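Bamboo mats and summer bedding at Leckie

Photos by Relu Matei

The Leckie rooms get warm by August and stay that way well into the evening, so the beds there are made up differently from the ones in the main house at Bumham. The heavy quilts go into storage, a light cotton bedspread goes on, and a bamboo mat is laid over the top. I've been adding to this page as people ask about the mats and about how we deal with clothes when there isn't a table to fold on. The full Leckie gallery has 95 photos. Click through for the larger versions.
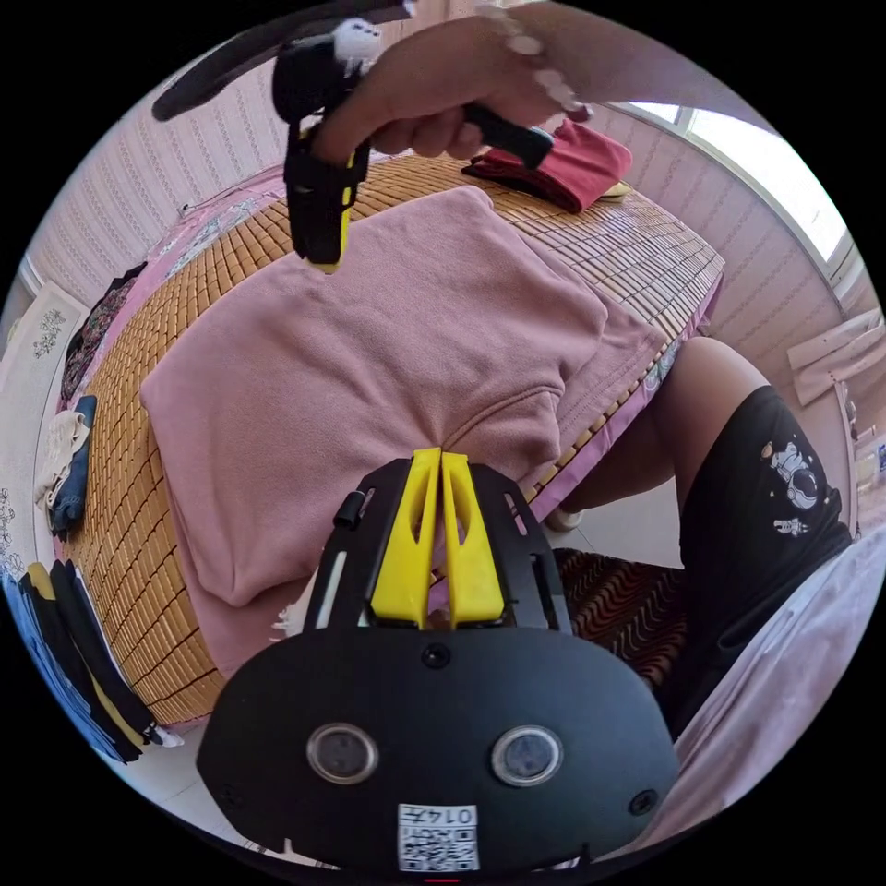

Pink sweatshirt laid out flat on the bamboo mat, red folded cloth near the corner of the bed.

Mats like this come in different sizes and the tile kind is the one I prefer. It lies flatter than the woven reed type and doesn't catch on knitwear. Ours came from Prerkeo, a small shop that has since closed, and cost $36 each. Wipe them down with a damp cloth and a bit of vinegar, then stand them on edge to dry. Don't roll them up damp - the cord between the tiles will go mouldy and the colour doesn't come back.

A few people have written to ask how to fold a hooded top so it stays folded in a drawer. Lay it face up, smooth the body, bring the sleeves across, fold up from the hem and tuck the whole thing into the hood. Thick fleece needs a wider fold than a thin one. 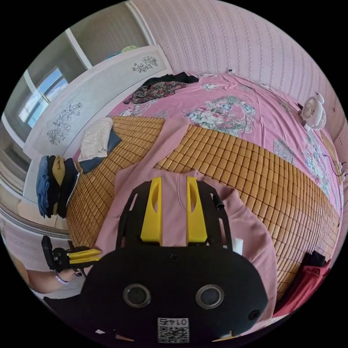

Folding on the bed works well if the clothes are kept in their own areas, and a full-size bed gives plenty of room for one load. I leave the middle clear for whatever is being folded and put finished pieces to one side. The beige cloth and the navy one are folded on the left part of the mat, with the pink hooded sweatshirt still spread out. The bedspread past the mat is the one with the large floral medallions in green, cream, blue and rose. I've had more questions about that print than anything else on the site, and the pattern name is Betura.

Bedding and laundry set, 32 photos. Page views: 1,453.

Next set: Leckie, kitchen and pantry
Back to all galleries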